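Print this page | E-mail this page

Last updated: 6 March 2023

Why Do We Put Things Away in Baskets?

Have you ever tipped all your small treasures out onto a table, just to see what you have, and then wondered how on earth they were going to get back where they came from?

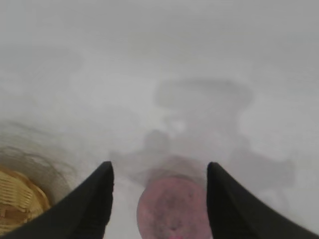
It happens to grown-ups too, so you are in very good company. Small things love to wander. Round ones are the worst, as you will know if you have ever chased a marble under a sofa, and that is one of the reasons people started making baskets such a very long time ago.

A basket is a clever thing when you stop to look at it. It has a bottom to hold things up and sides to keep them in, and often it has no lid at all, so you can peek inside whenever you like. A wicker basket is woven, which means that long bendy stems go over and under, over and under, all the way around. Willow is a favorite for this. The weaver soaks the stems in water first so they will bend without snapping – and when they dry, they turn stiff and hold their shape.

Those little gaps in the weaving are useful as well. Air can slip through them, and that is handy for fruit, bread, or a pair of damp mittens. They are not so handy for beads!

Would you like to try the Zekwood tidy-up game? Clear a flat space and set out 12 small things. Pick a color, maybe pink, and put everything with that color into the basket first. Then pick another color and do it again, and keep going until the table is bare. Some people like to play it by shape, and then the round things get a turn all to themselves, which is good fun if you have a lot of them.

Put soft or squashy things in last so that nothing heavy sits on top of them. And if something rolls away while you are playing, look under the sofa first.

Print this page | E-mail this page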